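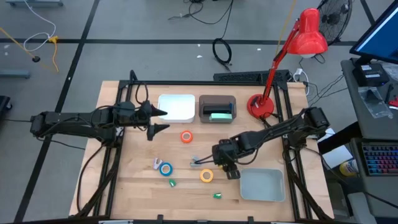

Plodivetti双臂桌面套件试用记录

2021年1月31日

本人于去年七月向Moncombe订购Plodivetti双臂桌面套件一套，并在收货后陆续使用至今。此前已有数位读者来信询问该套件是否值得购置，现将使用情况整理如下，供有类似需求的个人及小型实验室参考。本文所述均为个人意见，购置费用由本人自行承担，与厂商及经销商无利益往来。

一、交付与安装

套件分两箱送达，内含机械臂两台、夹爪两副、金属框架型材、控制盒、线缆及纸质说明书一册。说明书标注的安装时间为一个工作日，本人实际用去两个晚上和一个上午。其中框架部分较为顺利，孔位准确，未出现需要返工的情形。耗时主要在走线。随附的扎带数量偏少，机械臂各关节处的线束须预留余量，否则大臂抬高时线缆会被拉紧。第一次安装时本人留得过短，后来全部拆开重做。

两台机械臂分别装在桌面相对的两侧，黑色框架围住浅色木质台面。桌面本身不含在套件之内，须另行准备。厂商建议使用浅色、不反光的台面，本人认为此项建议应予采纳。

二、日常使用

本人的主要用途是桌面整理类任务，即由双臂将散放的小件物品逐一夹起，放入指定容器。目前常用的物品包括橙、蓝、黄三色胶带卷，小夹子，以及绿色包装的小件；容器则有白色托盘、棕色盒子和一只灰蓝色的敞口收纳盒。桌角另放红色台灯一盏。

胶带卷是较为合适的入门物品。其外形规整，夹爪可从外侧夹持，也可将一指伸入内圈。包装小件则困难得多，外皮受力后会变形，夹持位置稍有偏差即滑脱。套件所配夹爪为两根尖头黑色手指，张开后可以伸入较窄的空隙，对小件有利，但接触面积小，夹持较重物品时易发生转动。Drorkov另售一种宽面指套，本人尚未购买，不作评价。

在一次较为完整的测试中，本人安排了36轮整理任务，其中11轮出现中断。中断多发生在双臂同时进入桌面中部之时，控制程序判定存在碰撞风险，遂令两臂停止。此种处理从安全角度而言并无不当，惟恢复步骤繁琐，须先手动将一侧机械臂退回原位，再重新载入任务。希望厂商在后续版本中予以改进。

三、软件

配套软件的界面以英文为主，中文翻译尚不完整，部分报错信息仅有代码。标定流程共15步，首次操作建议对照说明书逐项进行，不宜跳过。标定结果可以保存，但更换夹爪之后必须重新标定，此点在说明书中仅以小字注明，容易遗漏。

任务录制与回放功能较为可靠。截至目前，本人累计保存的动作记录为2,338条，未发生文件损坏。记录文件按日期自动归档，但不支持自定义标签，查找旧记录时颇为不便。本人现以文件夹名称代替标签，尚可应付。

四、售后

使用期间曾两次联系Moncombe客服。第一次涉及左侧机械臂腕部异响，由工程师Châu Đặng女士通过邮件指导处理，确认系一枚固定螺丝未拧紧，次日即告解决。第二次系申请补发控制盒电源线，等候时间较长，其间去信两封方得答复。总体而言，技术支持的专业程度令人满意，物流环节则有待加强。

五、与同类产品的比较

订购之前，本人亦曾考虑Probert的单臂方案。友人Melati Lubis使用该产品已逾一年，本人曾到访试用。单臂方案占地较小，上手较快，噪声亦低；然而凡需一手固定、一手操作的任务，单臂均难以完成。若用途限于分拣和搬移，单臂方案已经足够，不必为第二台机械臂增加支出。若计划开展双手协作类任务，则Plodivetti套件更为适宜。

六、购置建议

拟购者应事先确认场地条件。除桌面之外，周边还须留出放置电脑、显示器及电源插排的位置，地面线缆亦应妥善固定。本人初期对此估计不足，后将显示器移至旁侧的灰色桌子上，操作时方觉顺手。

宽面指套到货并试用后，将另行撰文说明。读者如有关于走线或标定的具体问题，可在文后留言，本人将于周末集中回复。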